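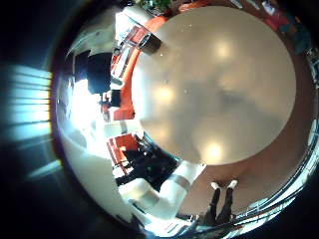
6 minute read

Shared kitchen and break room: the walk-round checklist, with comments

Revised in March. Replaces the laminated one by the fridge, which had been used as a chopping board.

This is the list we use at Brasonden before handing the shared kitchen over to a new set of tenants. It takes 50 minutes if you have the keys and an afternoon if you don't. Hiu-tung Mok wrote the first version and Hsiu-ying Siu has since crossed out the parts that made people cry. Comments are from whoever did the last round. Mark each item Yes, No or See comment. Please do not write "ish".

1. TABLES

1.1 Table stands level and does not rock when leaned on.
See comment. The one by the window rocks if you lean on the door side. Tenants have learned to lean on the other side. This doesn't count as a repair. Adjust the foot.

1.2 Top is clean right out to the rim, including the underside of the rim.
No. The top is fine. The underside is a museum of chewing gum, with some early pieces.

1.3 Surface free of chips, lifted edges and burns.
Yes. Look across a glossy top from low down, towards the light, and marks show up that you would swear weren't there from standing height. Pale tops hide crumbs and show coffee. Dark tops do the reverse. Choose your shame.

1.4 Fixings tight.
Yes, after ten minutes with a spanner. Bralico fittings loosen every winter when the heating comes on.

2. FLOOR

2.1 No loose tiles, curled edges or trip points.
See comment. There is a raised strip at the doorway that everyone knows about, apart from anyone carrying soup.

2.2 Floor dry, and wet floor sign available.
Sign available. It has been available in the middle of the corridor for so long that people hang coats on it. A warning that is always out is furniture. Put it away when the floor is dry.

2.3 Clear path of at least 75 centimetres between table and worktop.
Yes with the chairs pushed in. No with the chairs as people leave them. I have marked it No, as I have met the people.

3. KETTLES, TOASTERS AND THE MICROWAVE

3.1 Every appliance has a current test label.
No. The toaster has a label, but it belongs to a different toaster. You can tell by the serial number, or by the fact that the label says "desk lamp".

3.2 Leads undamaged, no tape repairs.
Yes. Last year's tape repair has gone, and so has the kettle. I didn't ask.

3.3 Crumb tray emptied.
It has been now. Please wear gloves for this one.

3.4 No extension leads plugged into other extension leads.
See comment. Two found behind the fridge, holding hands. Removed one. Something on the floor above went quiet, and a Plirnora engineer came down to see me.

3.5 Microwave door closes and the seal is intact.
Yes. Turntable present but upside down, so every meal went round in a slow limp. Turned over.

4. FRIDGE

4.1 Thermometer fitted, and reading 5 degrees or below.
Fitted, reading 9. The door had been held open by a leek. Reading 4 when I went back an hour later.

4.2 All food named and dated.
No. There is a tub marked "Phillips", which is either a person or a screwdriver. Left a note on it. Somebody replied to the note with another note, so we are at least in contact.

4.3 Nothing growing.
I would like this item moved to the end of the round, after lunch.

5. HOT WATER AND SINK

5.1 Hot tap runs hot within a minute, and the scald notice is in place.
Hot, yes. The notice is inside the cupboard under the sink, where it will save the pipework.

5.2 Waste drains freely.
Slowly. Removed a teaspoon, a second teaspoon, and what I believe was the plug's predecessor. Drains freely.

5.3 Cleaning products in their original bottles, locked away.
No. One clear bottle of blue liquid with "NOT SQUASH" written on it in biro. I admire the thought. Thrown away all the same and replaced with the proper product. The cupboard lock works, and the key now lives with reception instead of in the lock.

6. FIRE AND FIRST AID

6.1 Fire blanket on its hook, tabs hanging down.
Yes. Nothing in front of it except the fruit bowl, moved.

6.2 Extinguisher pin in place, gauge in the green, service date legible.
Yes, yes, and legible if you peel off the cartoon.

6.3 Fire door closes by itself and is not wedged.
Wedged, with the folder of fire risk assessments. That folder runs to 32 pages and is, I admit, exactly the right thickness. It has been taken back to the office and a proper hold-open device is on order. Until then the door stays shut, however warm it gets.

6.4 First aid box complete.
No. Plenty of eye patches and no plasters, as in every first aid box in the country. Restocked. Blue plasters only in the kitchen, so that we can find them again.

7. LIGHTING AND VENTILATION

7.1 All lights working, no flicker.
One tube flickers when the fan is on. Reported. Until it is fixed, people have a choice between seeing and breathing.

7.2 Extractor grille clean.
It is a different colour now. It turns out to be white under there, and I have asked for it to be wiped every month so that this stops being news.

7.3 Window opens, and the restrictor is fitted.
Opens. Restrictor fitted, and painted over so well that it restricts the window to shut. Freed with a blunt knife.

8. SIGNING OFF

8.1 Every No has a name and a date for repair beside it. "Maintenance" is not a name. "Soon" is not a date.

8.2 Anything that could hurt someone today is fixed, switched off or taken out of the room before you leave. You don't need permission for this. We were once charged 2000 pounds for a flood that three separate inspectors had noted down in very tidy handwriting.

8.3 Copy to reception, copy to the tenant, copy in the folder. Folder to remain on the shelf and not under the door.

Outstanding from this round: table foot (1.1), gum (1.2), doorway strip (2.1), toaster label (3.1), flickering tube (7.1), and the tub. If you are Phillips, please come to reception and bring a spoon.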